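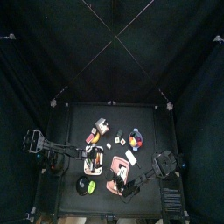 Talks > Household > Clutter

Talks Speakers Notes Archive Contact

Speaker notes - Arsalan Rind, "Does a Tray Tidy Anything?"
Lirham, 06/03/2020

Start without hello. Ask who owns a tray. Wait for hands. Ask who knows what is on it right now. Fewer hands, I expect.

The claim I want to pick at: give small things a container and the table sorts itself out. Kilberg printed it in their storage booklet and I have heard it repeated ever since. I don't buy it.

Point at the table on the screen. Two trays, white and pink, and a bowl with handles. Plenty of places to put things. There is still a banana lying out. The little tiles are out, so is the white cube, and the box sits crooked. Give people a second to look.

Then the bowl. Red, yellow, purple, some darker bits, all in together. Is that tidy? Emiliano Sandoval says yes, it's contained. I say it's a junk drawer with handles. Don't settle it yet, let them argue.

Jadoon study, keep this short. They asked 124 households to use trays for 7 weeks. Most said they felt tidier. Felt! No one checked the tables. I wrote to ask and got a leaflet back. (Skip if running late.)

Money slide. $200 for the Gisside starter set. You'd want to see something better than a feeling for that. Pause.

What I'd do instead, and I'm not certain of this either:
- take the food off first - a banana belongs in the kitchen
- put flat things with flat things, cards and tiles together
- leave the bowl until last, tip it out, and be rude about what goes back

Someone will say "but trays look nice." Agree. They do. Looking nice was never the claim in the booklet.

If they ask about kids' rooms, say I haven't tried it there. Hand over to Emiliano for the other side, he gets the clicker and the stool.

14 shares | 3 comments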